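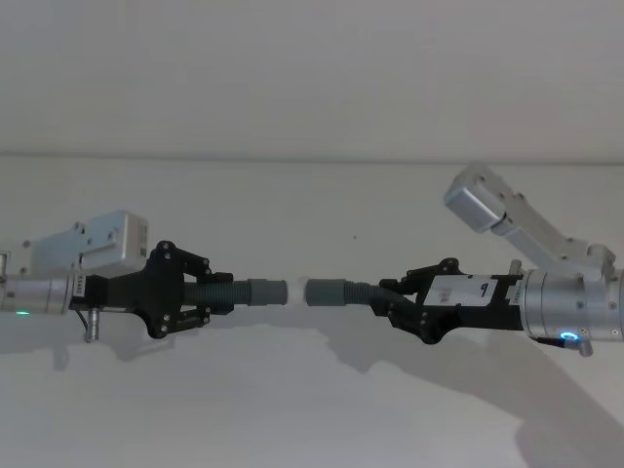 *Two lengths of grey corrugated hose, end to end.*

# Garage and kitchen-table tips for campaigners

Compiled by Emiliano Orozco for the Larnico ward branch. Updated August 7, 2025.

## Leaflets

Keep boxes off a concrete floor. A pallet will do, or a couple of lengths of scrap timber. We lost part of a delivery of 3,000 in March to damp coming up through the bottom layer, and the printer wouldn't take them back.

Fold on a hard table with the back of a spoon. Bundle by street, with the street name on a slip under the elastic band, and put the bundles in the bag in reverse walking order. If the letterbox has stiff bristles, fold the leaflet once more lengthways and push it through with a wooden spatula.
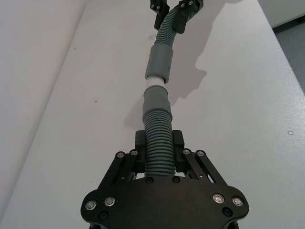

*Grey flexible hose over a white tabletop.*

## Garden boards

We have 32 boards and most have been through 2 elections. Wash them with warm water and washing-up liquid as soon as they come in. Old sticker glue comes off with cooking oil left on for ten minutes, then more washing-up liquid. Don't use a scouring pad on the printed side.

Stakes should be sawn to a point before you leave home. Screw the board on with washers, and drill the holes first or the edges will split. Check that the imprint is still readable after cleaning. If it has rubbed away, put the board aside and tell me which one. 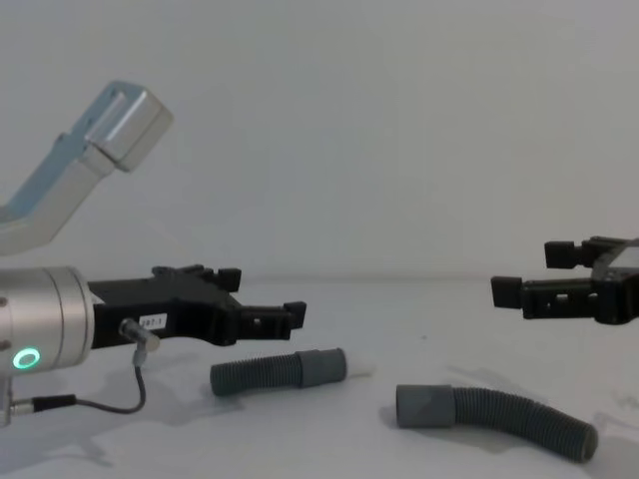 Store boards flat with newspaper between them. Stood on end, they bow over the winter, and a bowed board catches the wind. Stakes go in a dustbin by the door, points down.

## Committee room in a kitchen

Clear the worktop nearest the socket and keep the kettle on the other side of the room. Tape the street lists to the cupboard doors with masking tape, and take it down the same night. It marks paint if left.
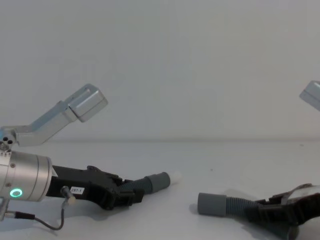
Soup is easier than sandwiches on polling day, as people come in at all hours. Make it the night before and leave the pan on the lowest heat. Used street lists go through the shredder, never in the recycling.

Spare washers and elastic bands are in the biscuit tin at my house.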